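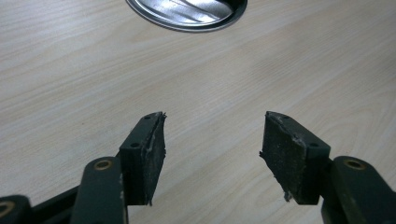 Section 5: Looking after the finger pads and link joints

The pads are the part of the Mornero hand gripper that works hardest, and they are meant to be used up and replaced. Please don't feel you have done something wrong when they start to look tired. A pad that has picked up a bit of dust can simply be cleaned. One with ragged edges, or with strands and flaps of foam coming away, is ready to be changed, even if it still seems to hold things well enough.

We suggest a quick look at both pads every 1000 grasps, and a fresh pair at 3000 whatever they look like. If you handle cardboard or anything with a rough edge, you may well find yourself changing them sooner.

You will need: a pair of replacement pads (part 77 in the spares list), a plastic scraper, a soft dry brush, a lint-free cloth, a little isopropyl alcohol and a good light.

Caution: Switch the gripper off and unplug the cable before you put your fingers anywhere near the links. They can pinch quite hard, and they don't give much warning.

5.1 Cleaning

1. Open the fingers as wide as they will go and lay the gripper on a clean table, with the pads where you can see them.
2. Brush each pad from top to bottom with short, light strokes. White specks tend to settle near the top and bottom edges, so take your time there.
3. Dab off any smudges with a barely damp cloth. Try not to rub, as a worn edge will catch on the cloth and tear further.
4. Wipe the dust from the link arms. Light scuffs on the arms are nothing to worry about.

Note: Please don't trim loose strands with scissors to get another week out of a pad. We have all been tempted – Geeta Rawat on our service desk admits to it freely – but the shortened edge lifts very quickly.

5.2 Changing the pads

1. Hold one fingertip block steady and work the scraper under a corner of the old pad. Go slowly, and keep the scraper flat to the block.
2. Peel the pad away and clean off the glue that stays behind. Let the alcohol dry completely, which takes almost no time in a warm room.
3. Peel the backing from the new pad, line it up with the top edge of the block and press it down firmly from the middle outwards.
4. Keep the small holes in the block clear of glue.
5. Do the same on the other finger. Always change both pads together, or the grip will pull to one side.
6. Leave the gripper open overnight before using it.

5.3 Checking the bushings

Each brass-coloured bushing should sit snugly in its link arm. With the power still off, take hold of a fingertip block and rock it gently from side to side. A very slight movement is fine. If you feel a click, or the ring shifts in its hole, stop there and send the gripper to the Brollthorpe workshop, marked for Kylie Henare.

Caution: Do not oil the bushings. Oil creeps down to the pads and spoils the glue.

5.4 Before you go back to work

1. Plug the cable in and switch on.
2. Close the fingers slowly on nothing at all and check that the pads meet squarely along their whole length.
3. Run the zero routine in Section 3, then write the date of the change in your service log.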